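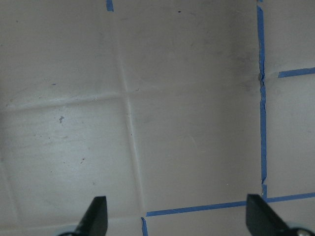 Section 4. Covering and Marking the Work Table

Read this section before you unroll any paper. It covers laying the kraft paper, taping the grid, and repairing lines that have worn. Leveling the table is covered in Section 3.

4.1 What you need

Brown kraft paper, 100-foot roll (Brarkent part 116)
Blue painter's tape
Tape measure
Long straightedge
Pencil
Utility knife with a new blade
Soft dry cloth
Plastic scraper

Do not use duct tape or packing tape for the grid lines. Both pull the face off the paper when they are removed.

4.2 Laying the paper

1. Take loose items off the table and wipe the top with the dry cloth.

2. Unroll the paper along the length of the table with the curl facing down. Leave extra at each end.

3. Start from the middle and smooth outward with the flat of your hand. Small creases will not affect the layout. Lift and relay the sheet if a crease stands up enough to catch a fingernail.

4. If the paper was stored folded, place the fold line so that it runs through the middle of a row of cells. Tape laid directly over a fold tends to lift.

5. Fold the extra paper under the table edge and tape it to the underside.

6. Trim around base plates and other fixed hardware with the utility knife. Cut away from your other hand.

CAUTION: Do not trim on the tabletop without a cutting mat under the paper. The blade will mark the surface.

4.3 Marking the grid

The standard cell is 9 inches square, measured from the center of one tape line to the center of the next. If your job sheet gives another size, use that size and write it on the table card.

1. Measure from the front left corner of the table. Make a light pencil mark at each line position along the front edge, then repeat along the back edge.

2. Lay the straightedge between matching marks and draw a faint line.

3. Tape the long lines first, front to back. Pull out only as much tape as you can hold flat. Press one end down, sight along the pencil line, and lower the rest.

4. Tape the cross lines. These may be laid as shorter pieces. Stop a piece short of a long line if the tape would otherwise bunch up where the two meet.

5. Rub every strip down with the cloth, working from the center of the strip toward its ends.

6. Trim the ends square.

Note: Do not stretch the tape. Stretched tape shrinks back over the first few hours and the line will wander.

4.4 Checking the lines

Check the grid every Monday before work starts, and again any time something heavy has been dragged over the table. Look along each line from a low angle. Mark a line for repair if it has a break, a raised fold, or an end that has come loose.
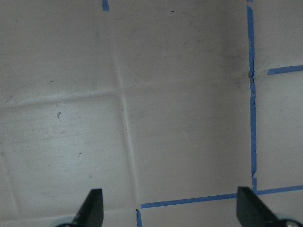 Figure 4-1. Break and kink in a long line. The short strip to its right stops just before the line.

A small gap between a cross line and a long line is acceptable, provided the corner of the cell is still easy to find. A break partway along a line should be patched. Gaps wider than 2 inches should be filled with a new piece.

4.5 Keeping the paper usable

The covering does not need to look new. Scuffs, specks, and darker patches are normal in the cells that get the most use.

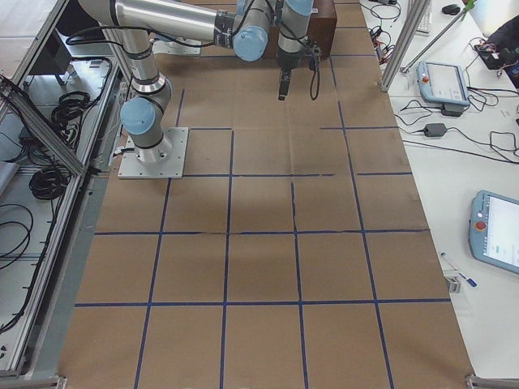 Replace the sheet when it tears, when it slides under light hand pressure, or when a patch has become too dark for pencil marks to show. Until then, brush off dust with the dry cloth. Water and spray cleaners make kraft paper swell, and the swelling leaves ridges after it dries.

If only one cell is damaged, cut a square of new paper slightly larger than the cell, lay it over the old paper, and tape all four sides along the existing lines.

4.6 Repairing a line

1. Find the damaged part and cut across the tape on both sides of it. Use light pressure so that the blade goes through the tape only.

2. Lift the piece with the plastic scraper. Pull it back slowly and low to the surface.

3. Brush the spot clean.

4. Lay a new piece over the gap. Overlap the old tape slightly at each end.

5. Rub it down and check it against the straightedge.

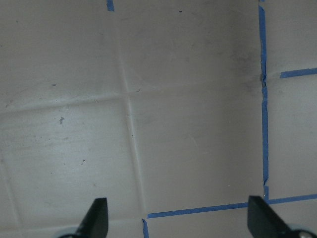 Figure 4-2. Long line with slightly ragged edges and a small torn notch partway down.

Ragged edges alone do not call for a repair. If the notch catches the cloth when you wipe across it, follow steps 1 through 5.

Note: When one line has needed three patches, strip it and tape it again full length.

4.7 Table card

Record the cell size, the month the paper was laid, and the initials of the person who taped the grid. Keep the card in the holder under the front edge.

Section 4 prepared by Genji Nomura. Checked by Yaroslav Kovalchuk.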